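10 de noviembre de 2020

Escribo esto deprisa, entre dos turnos, porque ayer volvió a salir el tema y me fui a casa enfadada. Mantener una célula no es apretar tornillos cuando algo se cae. En Pasel seguimos pensando que sí.

La nuestra, la que todos llaman Burdale por el nombre del proyecto, lleva desde febrero funcionando. Manipula piezas frágiles: vidrio, cerámica, cuencos. Cosas que no perdonan. Y en estos meses he rellenado 47 partes de intervención. ¿Averías de verdad? 2. El resto, holguras, cables que rozan, una cámara movida un pelo, un origen que alguien tocó y no apuntó.

Lo de no apuntar me puede. Maysoun Geagea montó el bastidor y dejó una hoja con todo: pares de apriete, recorrido de cada cable, posición de reposo del brazo. Una hoja. Plastificada. A los tres meses ya no coincidía con nada, cada uno había corregido lo suyo y tan contento.

Mi opinión, que ya sé que no gusta: el que cambia un parámetro no se va hasta que lo escribe. Aunque sean las ocho. Aunque sea "provisional" - sobre todo si es provisional. El parámetro 807 estuvo provisional desde la puesta en marcha hasta el verano, y era la velocidad de aproximación, no una tontería. 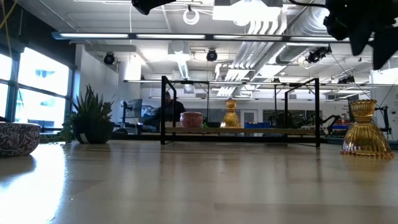

¿Cada cuánto hay que comprobar la calibración de las cámaras? Al empezar cada turno, y otra vez siempre que alguien haya tocado el bastidor o un soporte.

Son unos minutos. Jamila Wanigasekara me discute que es tiempo perdido, que el programa ya avisa cuando la desviación se sale de rango. Vale, avisa. Pero avisa tarde, con la pinza ya encima de la pieza. Prefiero mirar antes. Ella prefiere producir, lo entiendo, le piden números cada semana y a mi no.

Luego está el contrato con Kindonel. Revisión anual, informe de 111 páginas, y ni una línea sobre las bridas de los cables, que es donde se nos va media vida. Un cable mal sujeto tira del conector, el conector da fallos intermitentes, y alguien acaba cambiando una tarjeta que estaba perfecta. Nos pasó. La tarjeta vieja sigue en mi cajón y funciona.

No pido más presupuesto. Pido media hora fija por turno, con la célula parada y bloqueada, y que esa media hora no se la coma la producción cuando vamos retrasados. En Haque lo hacen asi desde hace tiempo, estuve allí de visita y el cuaderno de la máquina se podía leer de principio a fin.

El nuestro tiene hojas arrancadas. Mañana llevo uno nuevo, con las páginas numeradas, y lo ato al armario.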